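4. Student sessions and the state of the tools

4.1 How a session runs

The Clirkomholm course takes in a new group each September, and most of its students have never handled any kind of robot hardware before they meet ours. We think this is one of the best things about it! They come with good hands and no bad habits, and within an hour they are arguing happily about the right way to pick up a cup. Each student works with a pair of hand-held grippers, one in each hand, at a small table with a few objects on it. The tasks are short and written on cards, and students are free to decide which hand does what.

The first card set, which we call Starkholm after the building where it was tried out, uses everyday containers and simple stands. The second, Korletey, adds objects that get in each other's way: a cup inside a tall clear cylinder, for instance, where the student has to think about reach and angle before moving at all. Students told us again and again that this was where the work became interesting. With their own fingers they would have finished in a moment, and with two black jaws they had to plan.

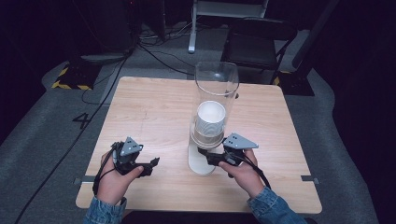 Over the whole course we kept 148 attempts from the Korletey set, out of a larger number that included warm-ups and false starts. An attempt was kept if the student began with both grippers clear of the objects and said "done" at the end, whether or not the card's goal had been met. We were strict about the first rule and quite relaxed about the second, as failed attempts taught us a great deal (and gave the group plenty to talk about over tea). Sessions lasted 60 minutes including the introduction, with a break whenever the student asked for one.

4.2 Wear on the finger pads

We had planned to say very little about the grippers themselves, but the students turned out to be keen observers of their own tools, and their session notes soon had more in them about the pads than about the tasks. The inner faces of the fingers carry a rubbery layer which does most of the holding. On a fresh pair it lies flat. With use the corners begin to lift, and a lifted corner can catch on the rim of a thin object or fold under itself as the jaws close.

Fig. 7 gives a good idea of what the notes were talking about. Both pads are frayed, and the right one is the worse of the two. We left pads like these in service for longer than a workshop manual might advise, and replaced them when a student reported a slip that could not be put down to a poor approach.
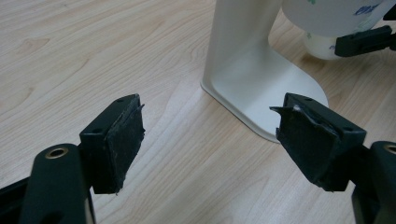

Fig. 7. Open gripper fingers with torn pads, in front of a white L-shaped stand.

Cita, the small logging sheet our students designed for themselves, has a line for pad condition with only three choices: flat, lifting, torn. It is wonderfully quick to fill in. Of the sheets handed in, 76 had this line completed, and we used those alone when comparing slips against wear. The comparison is given in Section 5.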